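Minutes of the Proltard demonstration-gathering meeting
January 2019, Bremley, upstairs room

Present: Przemysław Adamczyk, Girish Mishra, Gunhild Hviid, Abhishek Garg, and me, Meenakshi Dhillon, taking the notes again (I did say last time that I'd swap, and I'm still willing!)

Apologies: none received.

1. Last minutes

Agreed, with one correction. I'd written that Girish would rewrite the labelling guide, when he'd only said he would read it. He has now read it and, to be fair to him, he's rewritten half of it as well. I've changed the wording in the shared copy.

2. Where we are with the count

Abhishek had the number ready before I'd sat down. We have 3535 demonstrations kept, all tasks together, after the duplicates came out. Mathur asked for 2000 in the first delivery, so we're comfortably over, but Gunhild wasn't having any cheering. Her point was that far too many of them begin with the arms in almost the same position, and a learning system fed on those will be lovely in one spot and hopeless a hand's width to the left. Przemysław agreed with her, I agreed with her, and Abhishek said he'd agreed with her back before we even started (he had, it's in the old minutes).

So from now on the operator moves the arms to a fresh starting position before each take. Girish asked if that could be random, with the software picking it. Przemysław thinks yes, but he wants to be sure it never picks a spot where the two arms can knock into each other. He'll have a go and report back.

3. The two-arm tasks

This took up most of the meeting. We had the pictures up on the big screen and kept going back and forth between them, so I've put them in for reference.

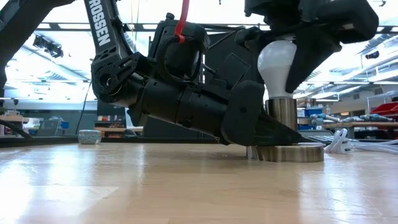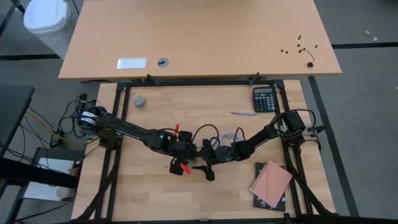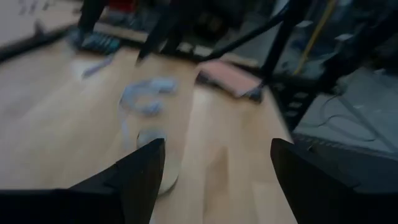
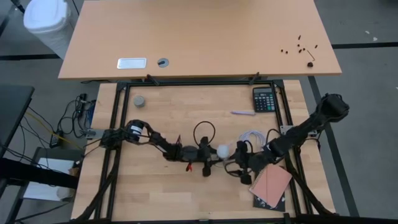 Gunhild wants every take to have a clear start and a clear finish. At the moment some operators stop recording the second they think the job's done, and others leave it running while they reach for their tea, so the endings are all over the place. We settled on a short pause with the arms still, then stop. Girish is putting it in the guide in capitals, which I tried to talk him out of.

We then had a long chat about failed takes. I'd been binning mine! So had Abhishek. Przemysław would much prefer that we keep them and mark them as failed, and he made a good case for the ones where the operator fumbles, recovers and gets there in the end, as those show the system how to get out of trouble. Agreed: nothing gets deleted by the operator. There'll be three marks to choose from (clean, recovered, failed) and if you can't decide, pick the worse one and add a note.

Gunhild also raised the clutter question. Should the bits and pieces on the bench stay put for a whole session or get shifted about? I was for shifting, Girish was for leaving well alone until the first delivery has gone. Nobody budged much. We'll do one batch of 50 with things moved between takes, and Abhishek will see whether the training run notices any difference.

4. Blurred wrist footage

Abhishek has been sampling the wrist views and says the fast sections smear badly. He doesn't want to throw them away, as the system will meet the same blur when it's running for itself, but he would like operators to slow down on the approach. Przemysław is a speedy driver and took this in good part. We'll try slower approaches for a week and compare. If it makes everything take ages, we'll come back to it.

5. Astska recording software

The new version from Astska is in. It now saves all the views under one take name, hurrah, so no more matching them up by hand of an evening. It does still lose the operator's note if you press save twice. I've done this 7 times and have stopped feeling bad about it. Girish has written to them and is waiting to hear.

6. Any other business

Gunhild asked for shorter turns at the controls, as her shoulders are suffering. All in favour, and we'll swap at every natural break. Abhishek asked who has the good chair. It's staying with Gunhild.

Actions

Przemysław: random starting positions, with a check on the arms meeting
Girish: update the guide with the pause at the end and the three marks; chase Astska
Abhishek: training run on the batch with things moved; wrist view comparison
Gunhild: draft a turn list for the controls
Meenakshi: dig my binned takes out of the backup, if they're still in there

Next meeting in February, same room. Przemysław is taking the minutes.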